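# Folding Button-Front Shirts on a Bed: Method and Results

Marites Tan, 2020-11-21

## 1. Purpose

The project compared two folding sequences for long-sleeved button-front shirts when no table is available. A bed is the usual surface in shared student housing, and it differs from a table in two ways. It gives under pressure, and the cover moves with the garment. The question was which sequence leaves fewer hard creases across the front and gives a more even stack.

## 2. Materials

The test garments were plaid flannel and plain cotton shirts, all long-sleeved. Folded width was checked against a cardboard template, 28 cm wide, cut from a Toner box. Results were entered by hand on a Zekusico record sheet, one line per fold. A total of 38 folds were recorded in August, divided equally between the two sequences.

Clothing already folded was kept at the head of the bed. Pillows and the comforter were pushed to the same end and left there. An early plan to clear the bed completely was dropped, as it added time to each session and did not match normal use.

## 3. Procedure

Both sequences start from the same position. The shirt is spread with the collar toward the head of the bed and the sleeves out to the sides.

**Sequence A (sleeves first).** Each sleeve is taken by the cuff and laid across the body. The sides are then turned in to the template width and the hem is brought up to the collar in two folds.

**Sequence B (sides first).** Each side is turned in with its sleeve still attached and loose. The sleeve is then doubled back along the turned edge. The hem is brought up as in Sequence A.

The cuff is the preferred holding point in Sequence A. Flannel sleeves bunch easily near the elbow, and a pull on the cuff in line with the shoulder takes out most of the slack before the sleeve is moved.

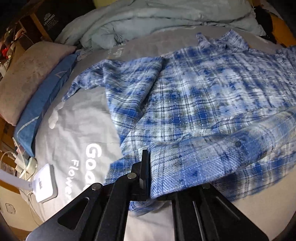
A pull at an angle shifts the shoulder seam, and the body then has to be squared again. This was logged as a restart. Sequence A produced 9 restarts and Sequence B produced 4. Most of them came from flannel shirts, which cling to a cotton cover and drag it along.

## 4. Hem and Placket

The hem gave more trouble than expected. On a soft surface the lower edge gathers when the sides are turned in, and the gathers are then pressed into the stack. Smoothing from the placket outward before the first fold reduced this in both sequences. Fastening the top and bottom buttons also helped, but the step was left out of the timed folds to keep them comparable.

Plaid fabric makes errors easy to read. If the lines of the check do not run parallel to the template edge, the side fold is off. Plain shirts had to be measured. 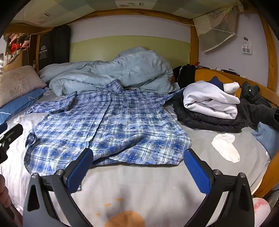
Magbanua, reading the draft, questioned whether the hem should be handled last at all. The objection was that a hem straightened at the start stays straight only if the sides are turned in from the bottom up, and the procedure in Section 3 does not say which end to begin from. Magbanua also asked for the flannel results to be listed apart from the cotton ones.

Both points are accepted. The side folds were started from the shoulder in every case, and Section 3 should be read that way. The separate listing is in the Dovuton folder with the record sheets.

## 5. Results

Sequence B needed fewer restarts and gave the more even stack. Sequence A left the front flatter, with the hard creases confined to the sleeves. For shirts that will be worn soon, Sequence A is the better choice. For drawer storage, Sequence B is adequate.

## 6. Limits

All folds were made by one person. Cover fabric was not varied, and heavier shirts were not tested. Crease ratings were made by eye directly after folding, so they do not show how the shirts looked after a week in a drawer.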